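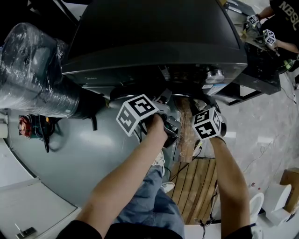

Figure 6-1. Two-hand hold on an upright plank with hand-held grippers. A second operator stands by with another pair.

6. Running the Hand-Held Gripper Station at a Visit or Open Day

This section covers setting up and running the Bollance hand-held gripper station when visitors are present. It assumes the grippers have been charged and paired as described in Section 3, and that the recording unit has been through its first start. For everyday collection work with no visitors, use Section 5.

The station needs two operators. The lead operator works on the floor position with one pair of grippers. The second operator stands close by with the second pair, follows the lead operator's task and takes over when the lead operator changes tasks or talks to visitors. One person can run a short demonstration alone, but should not take questions while a recording is open.

6.1 Before the visitors arrive

Allow an hour for a room you have used before and two hours for a new one.

1. Choose the work area. A hard, level floor is best. Carpet works, but the cables drag on it and the operator's knees and feet tend to pull them along.

2. Bring in the task objects. Use ordinary things of different sizes. Large items such as appliances should be on a cart, a table or the floor where they cannot roll or tip. Lock any casters.

3. Remove shrink film and loose tape from objects that will be gripped. Film can stay on objects that are only in the background, but it reflects light and may cause marker dropouts if it is close to the hands. See 6.5.

4. Place the recording unit behind the operator, at least one cable length from the visitor line.

5. Run the gripper cables along the floor on the side away from the visitors. Tape them down every foot or so where people will walk. Inside the work area leave them untaped, with enough slack for both arms to reach straight out.

6. Mark the visitor line with floor tape. Keep it six feet from the nearest point the operator can reach with a gripper.

7. Switch on the recording unit and wait for the steady green light.

CAUTION: Do not run the gripper cables under a cart or through a table frame. If the cart is bumped, the plug will be pulled out of the grip and the socket may crack. A cracked socket cannot be repaired on site.

NOTE: The station does not have to be tidy. Visitors often ask why there are household fixtures and boxes on the floor, and the answer is that the objects are the work. Keep walking routes clear and leave the rest.

6.2 Checking the marker cubes

Each gripper carries a cube printed with black and white patterns. The head camera uses these patterns to work out where the gripper is and which way it is turned. A dirty or loose cube is the most common cause of a failed demonstration.

1. Hold each gripper by the grip and try to turn the cube with two fingers. It should not move. If it does, tighten the screw under the cube a quarter turn and try again.

2. Wipe all exposed faces with the dry cloth from the case. Do not use glass cleaner, which lifts the print.

3. Put on the head camera and hold both grippers out in front of you at chest height.

4. Open the Markers page on the recording unit. Both grippers should show as Found.

5. Turn your wrists slowly in and out. The status may flicker to Partial but should not stay at Lost.

6. Repeat with the second pair. If the wrong gripper lights up on the page, the pairs have been mixed. Swap them and start again from step 3.

If you are using both pairs in the same room, set the lead pair to Group A and the second pair to Group B. The lead camera will then ignore the second operator's cubes when they come into view. This setting is lost when the recording unit is switched off, so check it after lunch – it is easy to forget.

6.3 Running the demonstration

A full demonstration takes 17 minutes, including the introduction. Groups of up to 19 people can see well enough from the visitor line. Split larger groups.

1. Introduce both operators and say what the grippers are for. Keep this short. A suitable wording is: "We do everyday tasks by hand using these grippers. The recordings are used to teach a robot to do the same tasks."

2. Tell visitors that recording is about to start and that the camera may pick up anyone standing in front of the operator. Give them time to move.

3. Press Start on the recording unit. Wait for the double tone.

4. Take up the starting position, with both grippers open and both cubes in view of the head camera.

5. Do the first task. The upright plank hold is a good opener:

a. Stand the plank on end in front of you.
b. Close the left gripper on one side of the plank and hold it steady.
c. Bring the right gripper in from the other side and close it.
d. Hold for a count of three with both jaws in contact.
e. Lay the plank down flat and open both grippers.

6. Say "done" out loud and return to the starting position. The voice mark is used later to cut the recording into separate tasks.

7. Continue with two or three more tasks from the task card. Leave out any task that needs you to turn your back to the visitors.

8. Press Stop. Wait for the single long tone before you put the grippers down.

CAUTION: Wooden objects with rough edges can leave splinters in the jaw pads. Check the pads after each wooden task. Change a pad if a splinter has gone through the outer layer.

CAUTION: When you work close to the underside of a large object, watch the tops of the cubes. They stand higher than your hands, and it is easy to knock one when lifting.

NOTE: If you drop an object, carry on. Pick it up with the grippers if you can and finish the task. Dropped objects and second tries are useful in training, and visitors like to see them. Only stop the recording if someone steps over the line or a cable comes out.

6.4 Letting visitors try the grippers

Visitors may try the grippers if the host site has agreed to it. Use the second pair only, and keep the lead pair with the lead operator.

1. Set the recording unit to Practice. The screen border turns yellow and nothing is saved.

2. Bring one visitor at a time over the line.

3. Ask them to take off rings and push up loose sleeves.

4. Hand over one gripper first, grip toward them. Let them open and close it a few times before you hand over the other.

5. Offer a light object such as a cardboard box or a plastic cap. Do not let visitors lift ceramic items or stand near the appliance cart with grippers in their hands.

6. Take both grippers back yourself. Do not let visitors pass them to each other.

Children under 12 may hold a gripper with an adult beside them, but may not wear the head camera. The strap does not adjust small enough.

6.5 Problems during a demonstration

Status stays at Lost on one gripper
Check that your hand or sleeve is not covering the cube. If the cube is clear, look for a bright reflection behind it. Polished tile, glossy panels and plastic film are the usual sources. Turn a little to one side and try again.

Error 862 on the recording unit
A gripper cable has come loose. Stop the recording, push the plug in until it clicks, and start a new recording. The earlier part is kept.

Error 1348 on the recording unit
Storage is full. Change the storage card. Do not delete recordings in front of visitors to make space, as the card may hold work from another site.

Gripper closes but does not hold
The jaw pads are worn or dusty. Wipe them, and change them if that does not help. Spare pads are in the lid of the Keskin case.

No double tone after Start
The speaker may be turned down. Look for the red dot on the screen. If the dot is there, recording has started.

6.6 Packing up

1. Save the session and write the name of the host site on the log sheet.

2. Switch off the recording unit at its own switch before you unplug it.

3. Unplug the gripper cables at both ends and coil them loosely. Do not wrap them around the grips.

4. Put each pair in its own tray with the cubes facing up. Close the lid slowly. If it will not shut, a cube is standing too high.

5. Pull up all floor tape, including any under carts and tables.

6. Return the case to the Hisholm store, with the log sheet in the front pocket. Cases going out again the same week can be left on the charging shelf.

For shipping the case by carrier, see Section 8.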